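3.2 Storage habits at home

The second part of the interviews dealt with the place where medicines are kept. We asked each participant to tell us where the containers stand, who put them there and when the place was last changed. Most of the older participants in Cistport keep their daily medicines in the kitchen, near the kettle or the bread. They explained this by the morning routine: the tablets are taken with breakfast, and so they live beside breakfast. Bathroom cabinets, which the leaflets of the local pharmacies still mention first, were used mainly for creams and plasters.

A smaller group keeps everything in one closed box. These participants spoke of grandchildren, or of not wishing visitors to see how much they take. One woman in Grestine said that an open shelf "tells my whole story to the plumber". For this group the box is safe, but it also hides the containers from the person who must remember them.

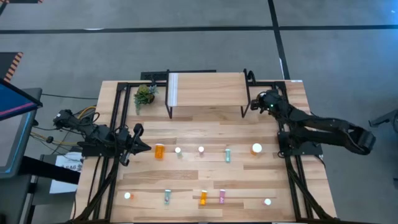
3.3 Open shelves and the order of containers

Among the participants who use an open shelf, the order of the containers was seldom accidental. Three patterns appeared in the interviews. In the first, the containers follow the time of day, from left to right. In the second, they follow the importance which the person gives to each medicine – the heart tablets come first, even if they are taken in the evening. In the third, the order follows size only, and the participant could not say which medicine was where without reading the label.

The third pattern deserves attention. Rallis noted in her field diary that these participants took longer to answer simple questions about their own treatment, and that they often lifted a container to read it before they replied. We don't claim that the order causes the difficulty. It is also possible that persons who find labels hard to read give up on any other order.

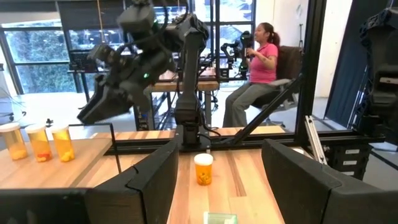
Figure 3. Amber pill bottles with white caps, one on the table surface and three in a row on a raised wooden shelf section.

The amber bottle was the container best known to our participants, and also the one most often confused with its neighbours. Several households had solved this with a rubber band around the evening bottle, or with a letter written on the cap. Such marks are cheap and easily understood inside the home, but a visiting nurse cannot read them without help. In one household the marks had been made by a daughter who has since moved away, and their meaning was partly lost.

3.4 Colour as a reminder

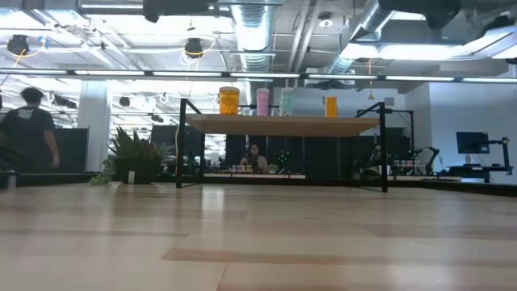
Colour was mentioned more freely than shape or text. Participants said "the green one" or "my pink" long before they used the name of the medicine, and some never used the name. Lamptey, who carried out the interviews in Amegashie, found the same habit among people who read well and had no trouble with their eyes. It seems therefore that colour is a first choice, and doesn't only replace reading when reading fails.

The weakness is plain when a pharmacy changes its supplier. Of the 19 participants who reported such a change during the study, three stopped a medicine for some days because the new container was not the colour they expected.

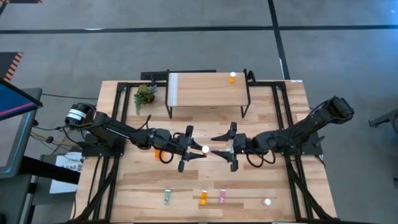
The Plenia reminder sheet, which was given to all participants in March, has a column for the colour of the container. It was filled in more often than the column for the dose. We would keep this column in a later version, but add a line where the pharmacist can write the old colour and the new one next to each other.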